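Jul 31, 2024

# Open day at the Cavley ambulance station

The Cavley station opened its doors to the public from late morning, and I went along mainly to see the new community defibrillator scheme that the county has been writing to residents about. Parking was in the field behind the station, with a short walk back along the lane. There was no charge to get in. A table at the gate had site maps and a sign-up sheet for the training talks.

## The garage

Two ambulances were parked with their back doors open and visitors were let in a few at a time. The crew went through the stretcher, the oxygen supply and the drug cabinet, which stays locked and has to be signed for at the start and end of every shift. Most of the questions from adults were about waiting times. The crew answered what they could and pointed people to the notice board for the rest.

The older ambulance is due to be replaced in May. It still goes out most days, and the heater in the back has been repaired more than once. The newer one has a powered stretcher, so lifting a patient no longer takes two people at the head end. The garage floor had been marked with yellow tape to keep a clear path to the road, and the tape was respected, even by the smaller children.

## The defibrillator talk

The talk was held in the crew room and lasted longer than the program said. The scheme is run with Odero, a local delivery company. Odero has agreed to carry defibrillators in 12 of its vans while they are on their normal rounds in Cavley and Clodthorpe. If a call comes in to dispatch and one of the vans is close, the driver gets an alert on the same screen that shows the delivery stops. The driver can accept or decline. An ambulance is sent either way.

Drivers have a half-day course before they carry a unit. It covers chest compressions, placing the pads, and what to say when the crew arrives. There is a refresher every year. One person asked whether a driver could be blamed if the patient died, and the answer was that the machine will only give a shock when it reads a rhythm that needs one. I would have liked more on the legal side, but the talk moved on to storage.

Storage takes more thought than I expected. The units are kept in a padded case behind the passenger seat -- not in the cargo area, where they could end up under parcels. Batteries and pads both have expiry dates, and each depot keeps a log. In cold weather the cases come indoors overnight.

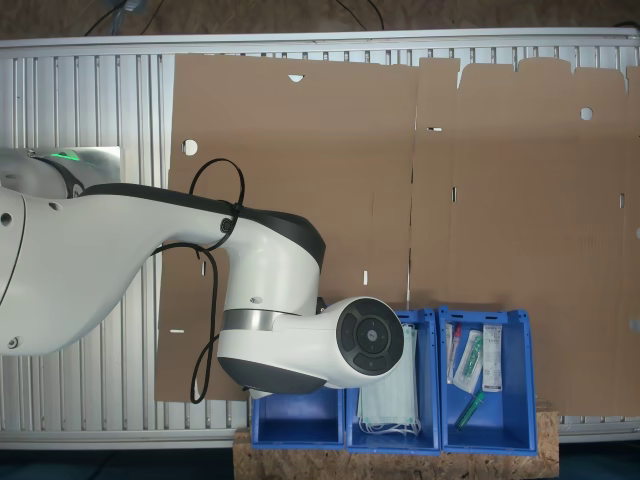
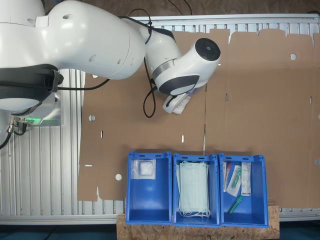

## Practice session

After the talk we moved out to the side yard to practice on the manikins. There were two adult manikins and a training unit that speaks the instructions out loud. The pace for compressions is faster than most of us started at, and after a couple of minutes my arms were tired. The instructor had us swap over without stopping, which took a few tries to get right.

The training unit has a plain voice and a loud beep. It was hard to hear when a truck went by on the lane, so the instructor had us read the pictures on the pads as well.

## Food and getting home

Ndung'u, the bakery from Clodthorpe, had a stall near the gate with meat pies, flatbread and sweet tea. The pies were gone by early afternoon. Seating was short and most people stood.

The bus back to Clodthorpe stops on the main road, ten minutes on foot from the station, and the timetable on the site map was the old one. Anyone wanting a place on the next public training course can leave a name at the station front desk -- the sign-up sheet at the gate was full when I left.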